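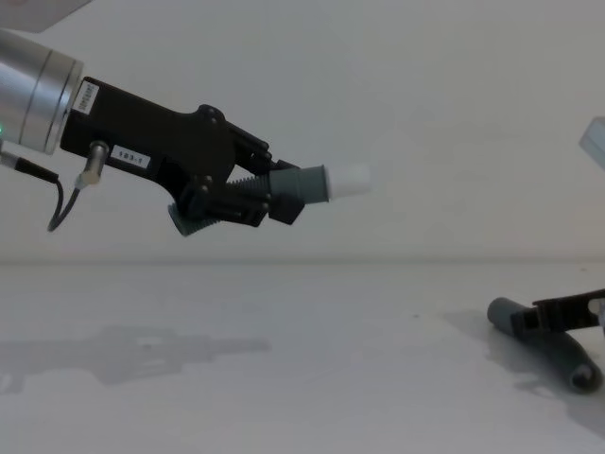
Unit 4: Short Curved Tubes
Materials Workshop, Urkbridge
Revised 2012-11-04

Read before the bench session. Bring the Ovon worksheet and a soft pencil.

1. Shape at rest

A piece of flexible tube that has been stored on a coil usually keeps some of the bend after it is cut. We call this set. A short piece can look almost straight from one side and clearly bent from another, so turn it before deciding.

Two dark tubes on a plain white tabletop are enough for a first comparison. Look at the outline of each, then at the ends. An open end tells you the piece is hollow, but it does not tell you the wall thickness all the way along.
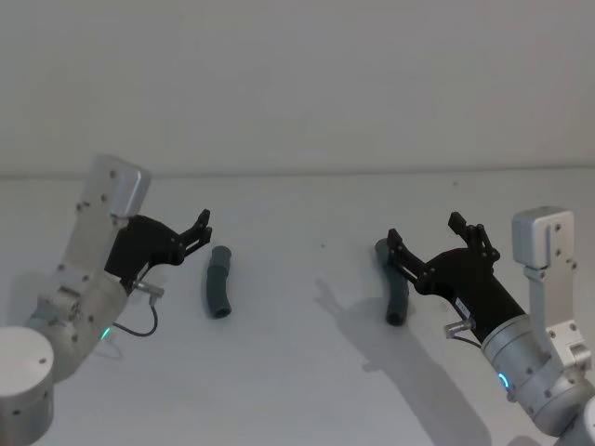
2. Measuring

Measure the length along the outside of the bend with a paper strip, then along the inside. Write down both. The straight distance from end to end is a third number and goes in its own column.

Do not flatten the tube to measure it. Sarkine stock in the drawer is supplied in 700 mm and 800 mm lengths; cut your practice pieces at 50 mm and label them on paper, not on the tube.

3. Placing for comparison

Leave a clear gap between the pieces. Soft shadows on a white surface can make the lower edge hard to find, so take your reading from the tube itself. Bent pieces may roll when let go. Wait until they settle before you draw the outline. 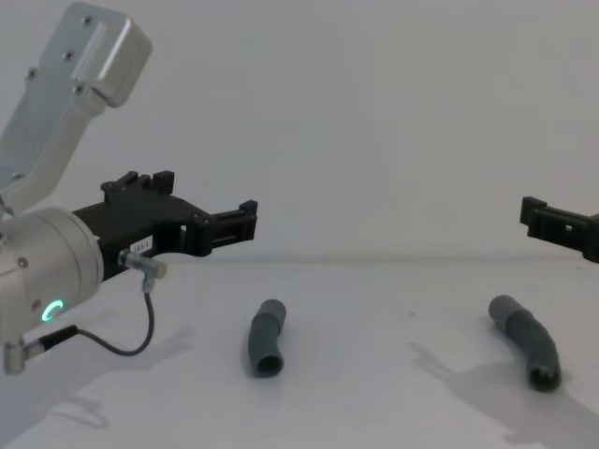

Eichhorn asked after the July session whether the inside or outside length should be used when ordering replacements. Use the outside length and note the bend next to it.

Worksheet questions 1 to 4 are due at the next session.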